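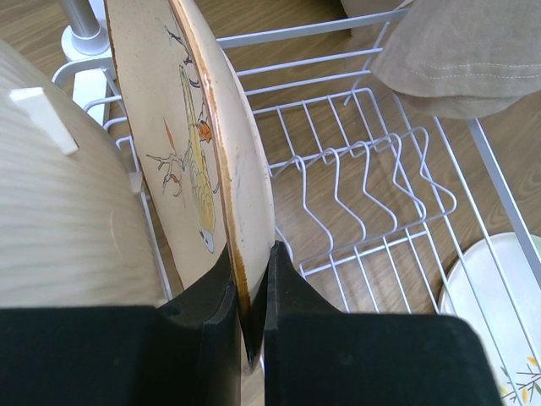

4.2 Grasping plates by the rim

The second task compares the two finger sets on tableware held upright near a wire dish rack. Both sets were fitted to the same arm and driven by the same Wernix controller, so that only the fingers and their closing force differed. The Flirness set has broad, flat pads; the Quartey set is narrower and slightly curved. Each set was given 60 trials, split evenly between a low and a high force setting.

Figure 3. Wrist camera view of a rim grasp. The black fingers close on the lower edge of a speckled stoneware plate with a brown rim. The prongs of the rack are to the right of the plate.

A trial was counted as a failure if the plate slipped, turned between the fingers or touched a prong before it was level with its slot. With the Flirness set there were 13 failures, 11 of them at the low force. The Quartey set failed 10 times, with no clear link to force. Most of its failures were turns about the grasp point, which we put down to the smaller contact area on a glazed surface.

The wrist camera gave a further difficulty. At the moment of closing, the fingers hide the lowest part of the rim – the part on which the grasp depends – and the Arham pose estimator has to work from the upper edge and the face of the plate. Painted decoration on the face was at times taken for an edge. Masking the inner region of the fitted ellipse removed most of these errors, but made the estimate less steady when the plate was seen nearly edge-on. The mask was therefore switched off for steep viewing angles in all trials reported in Section 4.3.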